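Who Should Buy Our Electricity? A Study of the Warndale Municipal Supply Vote
Final report, Energy Policy and Local Government module

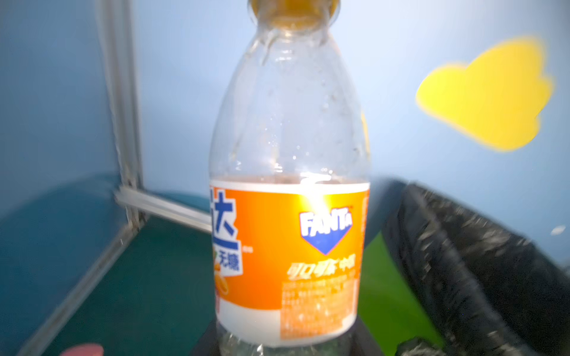
Photo: Raghavendra Suvarna

1. Introduction

In May the town council of Warndale voted on whether to set up a municipal buying scheme for household electricity. Under the scheme the council would choose the supplier for every home in the town, and households that did not want to take part could leave by filling in a form. The supplier that already served most of the town, Trinen, opposed the plan. So did several local businesses, though their reasons were different.

The motion passed with one change, which I think mattered more than the vote itself. The original text enrolled households automatically. The amended text asked them to sign up. This report looks at how that change came about and what it is likely to mean for the scheme.

I chose the subject after sitting through the second of the public meetings for another piece of coursework. Most of the arguments I heard there were about the form and who would have to send it in. Very little was said about where the electricity would come from.

2. Background

Warndale has 3967 homes on the domestic electricity register used by the council. Before the scheme was proposed, 1832 of them were on Trinen's standard variable tariff, according to the paper put to councillors. The rest were split between fixed deals with Trinen and contracts with smaller suppliers.

The proposal came from a residents' group called Warndale Power Choice. Its first draft was short and left out the question of debt: what would happen to a household that owed money to its old supplier on the day it was moved. Trinen raised this early and kept raising it. The group added a section on debt in its next draft, but by then the point had been in the local paper more than once.

A second difficulty was the contract for the switching system. Two firms made offers, Kubo and Vivara. Kubo's offer was cheaper but covered only the first year of support. Vivara's was dearer and ran for the full length of the scheme. The council officers preferred Vivara. The choice had not been settled when the vote was held, and opponents used this to say that councillors were being asked to approve something without a price.

3. Method

I read the council papers for the proposal, the minutes of both public meetings and the written comments sent in by residents. I also interviewed 17 people. They included councillors from each side of the vote, members of the residents' group, shop owners and householders who had spoken at the meetings. Trinen declined an interview but sent a copy of its written statement.

The interviews lasted between twenty minutes and an hour. I took notes by hand and typed them up the same evening. I did not record them, so where I report what somebody told me I have given the sense of it and not quoted them directly.

The people I spoke to were mostly people who had already taken a side. I tried to find householders who had not heard of the scheme and managed to speak to only a few. The findings should be read with that in mind.

4. Findings

4.1 Automatic enrolment

This was the main dispute. Supporters said that without it the scheme would be too small to get a good price, and that people on the standard tariff were the least likely to fill in a form of any kind. Opponents said that a council should not move a person's account without asking.

Several councillors told me they accepted the first argument but could not defend it on the doorstep. One had voted for automatic enrolment in the planning stage and against it at the full council — she said the letters she received in between had changed her mind. Most of those letters came from pensioners who were worried about losing a discount.

4.2 Trinen's part in the debate

Trinen sent a leaflet to its customers before the second meeting. It listed questions that residents might want to ask the council. Four of these appear almost word for word in the minutes. The residents' group complained that the leaflet did not mention the right to leave the scheme. Trinen's statement says that the leaflet was meant to encourage discussion and did not tell anyone how to vote.

I found no evidence that the company had direct contact with councillors outside the public meetings. The council's register of meetings shows none, although it only covers formal appointments.

4.3 Local businesses

The shop owners I interviewed were not against the scheme as such. They were annoyed at being left out of it, as it covered homes only. The owner of a launderette pointed out that her bill was larger than those of all the flats above her put together.

5. Discussion

The change to voluntary sign-up got the motion through, but it weakens the scheme's bargaining position. The council now has to persuade households one at a time, and the budget for doing so is small. The officers' paper gives no target for sign-ups, which makes it hard to say what would count as a poor result.

I think the residents' group could have kept automatic enrolment if the first draft had dealt with debt and discounts. Both had simple answers. By the time the answers were published, many people had stopped reading — two of the householders I interviewed still believed that leaving the scheme would cost money.

6. Further work

The sign-up figures for the first year should be compared with the tariff data in the council paper, to see whether the households on the standard tariff are the ones joining. I would also like to interview the officers again once the contract for the switching system has been signed.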